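Litelville Adopts New Cleaning Schedule for Public Buildings

July 19, 2022

The Town of Litelville has approved a revised cleaning and floor care schedule for its public buildings, to take effect at the start of the next service period. The schedule applies to the town hall, the Mestumgate Library, the Skarkholm Street senior center and the other properties managed by the Department of Public Buildings, 16 in all.

The current schedule was written when most town buildings closed to the public in the late afternoon. Evening hours have since been added at the library and the senior center, and several meeting rooms are now rented out on weekends. Under the old arrangement, cleaning crews arrived at a fixed hour and often found rooms still in use. Some work was put off until the next visit, and entrances and hallways received less attention than the department considers acceptable.

Under the new plan, each building will be assigned a service level based on its hours and the number of visitors it receives. Buildings at the highest level will be cleaned before opening and again after closing, with a short midday visit to entrances, restrooms and stairways. Buildings at the middle level will be cleaned once each working day. Storage buildings and others that are not open to the public will be cleaned every second week.

"The old schedule treated a busy library and a records annex in much the same way," said Magdy Fahmy, director of the Department of Public Buildings. "Staff had been making informal adjustments for some time. The new schedule puts those adjustments in writing and gives each building the hours it needs."

The plan follows a review that began in March. Department staff recorded the condition of floors, restrooms and common areas at each property and met with building managers. Visitors were invited to fill out a comment card at the front desk. The department received 33 written comments, most of which concerned the library entrance and the ground floor restrooms at the town hall.

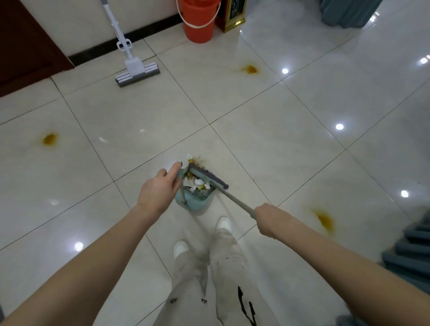

Daily work will continue to be carried out by town employees. The review looked at the use of an outside contractor for all cleaning and did not recommend it. A contract with Hamdy Building Services for window washing and carpet cleaning will remain in place through the end of its present term. Work under that contract will be moved to the early morning so that it does not interfere with public hours.

The department has set aside $4000 for replacement supplies, including entrance mats, mop heads, storage shelving and wet floor signs. Three older floor polishers will be retired and will not be replaced. Supply closets at the larger buildings will be stocked from a single list, and building managers will submit orders through the department office instead of buying items separately.

Changes have also been made to the products used in town buildings. Strongly scented cleaners will be phased out as existing stock is used up. The request came from users of the senior center, several of whom reported that the smell lingered in the activity rooms. Unscented products are already in use at the library, and the department reports no increase in cost.

Building managers will keep a written log at each site, noting completed work and any task that could not be finished. The logs will be collected at the end of each month. A leak, a broken tile or other damage found during cleaning is to be reported to the department the same day and is not to be held for the monthly log.

Residents may notice some short closures while the schedule is being introduced. The main stairway at the town hall will be closed on two mornings for floor treatment - the elevator and the side entrance will stay open. The reading room at the Mestumgate Library will open one hour late on the day its carpet is cleaned. Notices will be posted at the affected entrances at least one week ahead.

Groups that rent meeting rooms are reminded that the rental agreement has not changed. Tables and chairs should be returned to their original places, food waste should be taken to the outdoor bins, and spills should be reported to the front desk before the group leaves. Rooms left in poor condition may be subject to a cleaning charge.

Copies of the full schedule are available at the town hall information desk and at the Mestumgate Library. Comments may be sent in writing to the Department of Public Buildings or left at the front desk of any town building during regular hours.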